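Why is a "berry" almost never a berry?

September 19, 2021
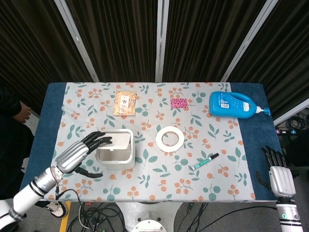

My uncle Hipólito Riquelme asked me this back in June and I gave him a terrible answer, so let me try again. In everyday English a berry is any small, round, juicy fruit you can pop in your mouth whole. The word is very old, and for most of its life that loose meaning was all it had. Then botanists came along and needed a tidy term for a fleshy fruit that grows from a single ovary, seeds tucked inside - and they picked a word everyone was already using for something else. So by their rules a grape is a berry, a tomato is a berry, and a banana is a berry too (I still can't say that one with a straight face). The little orange clusters printed on the tablecloth are what any of us would call berries, and I wouldn't dare guess what a botanist would call them.

Strawberries fail the test completely. The red part we eat is the swollen end of the flower stem, and the specks on the outside are the real fruits, each with one seed in it. Raspberries and blackberries fail for a different reason: every little bead is its own tiny fruit with a stone inside, like a peach shrunk down, and they all grow packed together.

Blueberries pass, at least! So do cranberries and gooseberries.

And the "straw" in strawberry? I was always told it came from the straw people spread under the plants, which sounds so sensible that I repeated it for years. The trouble is that the name goes back to Old English, and no one is sure what it meant. Some think it's the runners, which look like bits of straw strewn on the ground. Hipólito likes the runners. I'm still a little attached to the mulch story myself, and I have 9 pots of the things on the back steps, mulched with straw.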